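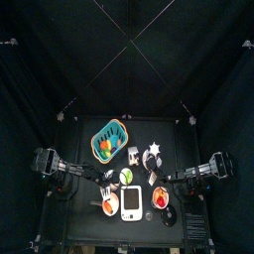

Dark tabletop with black fabric behind it

Ticket: Plavden thermostat keeps dropping off the wifi
Status: Open, waiting on customer
Opened: 3 May 2019

Hi again! Me with the thermostat. I went through everything on your list last night (well, everything except the factory reset, I'm scared of losing my schedule) and I'm writing it all down while I still remember.

First I restarted the router. The Plavden came back right away, showed three bars, and I got all excited. It stayed on for 35 minutes and then the little cloud icon went gray again. Same as it's been doing since February.

Then I moved the router out of the hall closet and onto the bookcase, so now it's maybe one wall away. Signal went up to 55 in the Zuvley app. Still dropped! My phone and the TV were fine the whole time, so I don't think it's the internet service.

Next was the firmware. The app says I'm up to date but the thermostat itself says an update is waiting. When I press Install it goes to 20 percent, sits there, and takes me back to the home screen with no error or anything. I tried it 3 times. Is there a way to push it from your end?

I did check the wires behind the faceplate (breaker off, don't worry) and they all looked snug. The heat itself works great if I use the buttons on the wall, it's just the app part that goes.

Oh, and I turned off the 5 GHz network like the help page said. No change, so I turned it back on.

If the reset is really the next step, can you tell me first whether the schedule saves to my account or only to the thermostat? It took me a whole evening to set up and I'd rather not do it twice. Evenings are best if you need me to try something live.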